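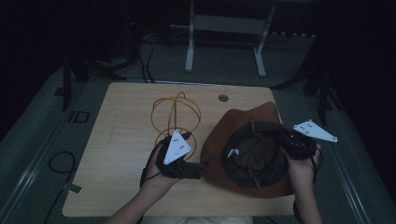

'평생 보증'이 붙은 연장선은 정말 평생 쓸 수 있나? 보증서의 '평생'은 대개 제조사가 정한 제품 수명을 가리키며, 구매자가 기대하는 기간보다 훨씬 짧을 수 있다.

생활용품 업체 도켈(Dorkell)이 3월부터 가정용 연장선과 멀티탭 전 제품에 평생 보증을 적용한다고 밝혔다. 회사는 보도자료에서 "한 번 사면 다시 살 필요가 없는 전선"이라는 표현을 썼다. 온라인 판매 페이지에도 같은 문구가 큼직하게 올라와 있다. 그런데 약관을 열어 보면 이야기가 조금 복잡해진다.

약관 둘째 장에 따르면 보증 기간은 '해당 모델의 예상 사용 수명'이다. 예상 사용 수명이 몇 년인지는 같은 장에 나오지 않는다. 고객센터에 문의하자 상담원은 모델마다 다르다고 답했고, 가장 많이 팔리는 실내용 제품은 9년이라고 했다. 이 숫자는 판매 페이지에도, 포장 상자에도 적혀 있지 않다.

조건은 더 있다. 영수증 원본을 보관해야 하고, 구입 후 30일 안에 제품 등록을 마쳐야 한다. 피복이 눌리거나 꺾인 흔적이 있으면 '사용자 과실'로 분류될 수 있다. 연장선을 책상 밑이나 문틈으로 한 번도 지나가게 하지 않은 집이 얼마나 될지 의문이다. 감아서 보관한 제품도 심선이 꼬였다고 판단되면 심사 대상에 오른다. 판단은 회사가 한다.

도켈의 제품 담당 이사 지르세우 이반젤리스타(Dirceu Evangelista)는 서면 답변에서 "보증 신청 대부분이 문제없이 처리되고 있다"고 밝혔다. 전체 신청 건수와 거절 건수를 묻는 질문에는 답하지 않았다. 꺾인 흔적을 어떤 기준으로 가려내느냐는 질문에는 "숙련된 직원이 종합적으로 본다"고 했다. 기준표를 공개할 계획이 있는지 다시 물었지만 내부 문서라는 답이 돌아왔다.

평생 보증을 내건 업체는 도켈만이 아니다. 경쟁사 시니닉스(Sininix)도 지난해부터 일부 제품에 비슷한 문구를 쓰고 있다. 시니닉스의 경우 무상 교환은 2회까지이고, 배송비는 구매자가 낸다. 만 원 남짓한 연장선을 왕복 택배로 보내고 나면 새로 사는 것과 별 차이가 없다. 회사 측은 "교환 제도의 취지는 비용보다 신뢰에 있다"고 설명했는데, 배송비를 내는 쪽에서 얼마나 수긍할지는 모르겠다.

소비자 정보지 프롤게이트(Prollgate)는 최근 독자 약 1,000명에게 전기용품 보증에 관해 물었다. 평생 보증 제품을 산 적이 있다고 답한 사람 가운데 실제로 보증을 신청해 본 사람은 200명에 그쳤다. 나머지는 영수증을 잃어버렸거나, 등록을 하지 않았거나, 절차가 번거로워 그냥 버렸다고 했다. 자발적으로 응답한 독자만을 대상으로 한 조사여서 전체 소비자에게 그대로 적용하기는 어렵다. 그래도 업체가 왜 이런 보증을 부담 없이 내걸 수 있는지는 어느 정도 짐작하게 한다.

조사를 맡은 블라제나 무린(Blažena Murín) 편집위원은 "보증 조건이 나쁘다고 단정할 생각은 없다"면서도 "기간을 숫자로 적지 않는 보증서는 읽는 사람이 알아서 좋게 해석하게 된다"고 말했다. 그는 판매 페이지에 보증 연수와 배송비 부담 주체를 함께 표시하도록 하면 분쟁이 꽤 줄어들 것으로 봤다.

안전 문제를 걱정하는 목소리도 있다. 전기 설비 점검 일을 하는 트레버 배션(Trevor Vachon)은 오래된 연장선일수록 보증서보다 상태를 먼저 보라고 했다. 그는 "평생 보증이라고 적혀 있으니 계속 써도 된다고 믿는 손님이 있다"며 "플러그가 헐겁거나 피복이 딱딱해졌으면 보증이 남아 있든 말든 쓰지 말아야 한다"고 말했다. 사용 중에 플러그 주변이 뜨거워지는 제품도 마찬가지다. 전열기처럼 전력을 많이 쓰는 기기를 연결할 때는 정격 용량을 확인하고, 선을 감은 채로 쓰지 않는 것이 좋다.

도켈은 취재가 시작된 뒤 판매 페이지 하단에 '보증 기간은 모델별로 상이함'이라는 문장을 추가했다. 글자는 본문보다 작고 회색이다. 모델별 연수를 정리한 표는 준비 중이라고 했으며, 언제 올릴지는 정해지지 않았다고 한다. 기존 구매자에게 따로 안내할지에 대해서도 회사는 검토하고 있다고만 답했다.

이미 제품을 산 사람은 고객센터에 모델명을 대고 보증 연수를 물어볼 수 있다. 전화로 들은 내용은 나중에 확인하기 어려우니 이메일 답변을 요청해 영수증 사본과 함께 보관해 두는 편이 낫다.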